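**Kanstead Hall users' meeting, Saturday, December 2, 2023**

Nine present. Minutes of the last meeting passed, with a grumble over how long they were.

**1. Table for the packing room**
The new tabletop from Gevaswood cost $166. The supplier's sheet promises it will "shrug off daily use." The meeting would like to see that in writing with a date on it. Two members asked why a pale wood top was picked for a room full of tape and markers. No good answer was given.
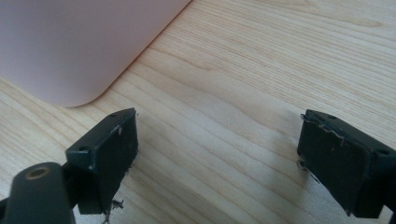 Susley group wants felt pads under every box that goes on it. Others doubted anyone will remember past the first week — the last set of pads went missing. Agreed to try 3 packs and look again in February.

**2. Boxes**
Chamoun's offer of a bulk order was put off. The price looks low, but delivery isn't included and the sizes aren't listed. Secretary to ask for both.

**3. Other business**
Shelf labels: still not done.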